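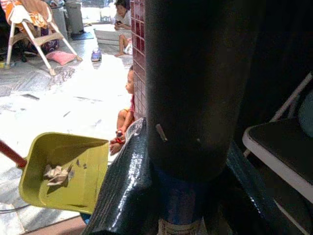
Sweeping a tiled floor, the lazy way

I grew up with carpet, so when we moved into the house on Resa Street I had no idea what a pale tile floor would show me every single day. Everything! Crumbs, hair, bits of paper, that fine gritty stuff that comes in on shoes. It took me a good few months to stop chasing it around with the broom, and these are the habits that stuck.

Sweep toward the middle. I used to push everything up against the wall or a ledge and then try to scoop it out of the corner, and half of it ended up in the grout. Now I work in from the edges and gather it in one small pile where the dustpan can lie flat.

Get a dustpan with a long handle. Mine used to be one of those little hand ones and my back let me know about it. You can leave the pan on the floor, bring the broom to it, and tip it back a bit before you lift so the dust slides to the rear.

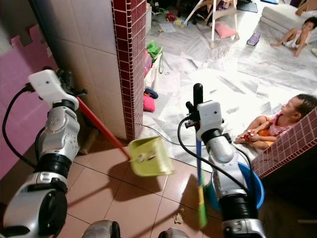 Long red handle on the pan, green bristles on the broom.

Short strokes. A big swing looks like progress but it just sends the light stuff flying, and then you're sweeping the same dust again over by the door. Paper scraps I pick up first if I'm feeling virtuous (mostly I'm not, and they go in the pan with the rest).

That annoying thin line of dust that never goes in? Pull the pan back an inch or two, sweep again, and do that maybe 3 times. Whatever is left after that gets a damp paper towel.

Small square tiles on a ledge or a pillar are a different job. The broom skips right over the grout lines, so I use an old toothbrush and warm water with a tiny squirt of Plaminton dish soap, then wipe with a dry rag. I only do ours in January and again whenever company is coming.

If there are kids playing on the floor, sweep around them and come back for that patch later. Moving everybody takes longer than the sweeping does, and the whole room is a 15 minute job anyway.

Oh, and wash the broom! Swish the bristles in a basin of soapy water, shake it hard outside, and hang it up with the bristles down. Standing it on its bristles bends them and then it won't pick up a thing.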